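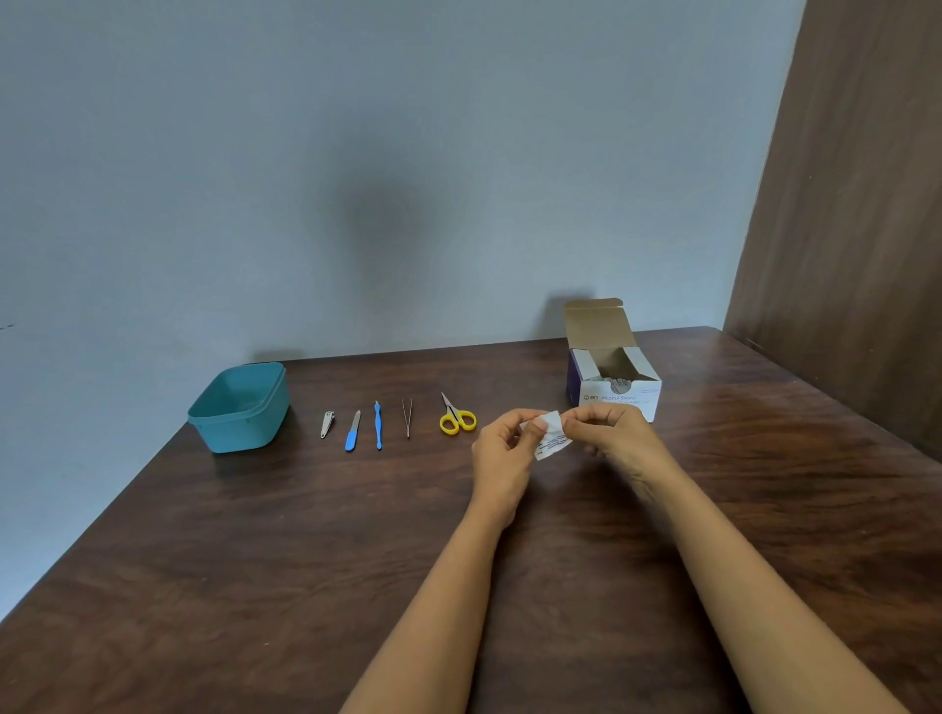

Trullier Questions the Need for Another Grooming Case

April - Trullier, the home-goods advice group, today released its short guide to keeping nail and grooming tools in order, and it opens with a doubt. Most households, the group says, do not need a zippered case with a slot for every tool.

"I have bought those cases. The elastic gives out and the scissors end up in a drawer anyway," said Rin Kamata, who wrote the guide. "A plain open tub does the job, and you can wash it."

The guide, titled Skustano, asks readers to lay everything out on a table before putting any of it away: clippers, file, cuticle tool, tweezers, small scissors. Duplicates and anything blunt come out at that point. Wiping down the metal parts with an alcohol swab is the next step, and the whole job is given 30 minutes.

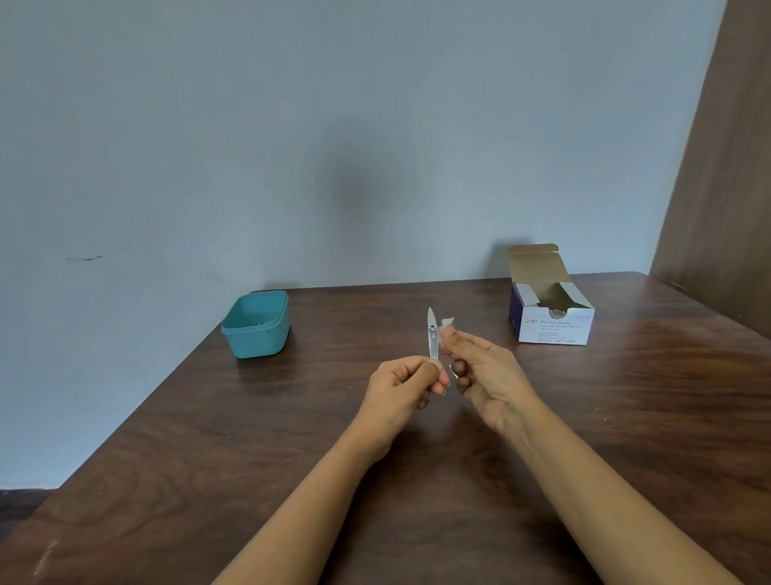 Kamata is wary of promising much more than that. A wiped pair of tweezers is cleaner, she writes, but a quick wipe should not be sold as sterilizing, and the guide makes no such claim. She also advises leaving the swabs in their own box, where the label can be read, and keeping the tub for the tools.

Eduardo Louro, who edits the Trullier guides, cut 2 chapters on drawer dividers from the draft. "They read like a shopping list," he said. "I asked what a divider did for a nail file - I'm still waiting to hear."

Skustano runs to 40 pages and is available from Trullier as a free download or in print. Readers who still prefer a case are welcome to write in and make their argument. Letters may be used in the next edition.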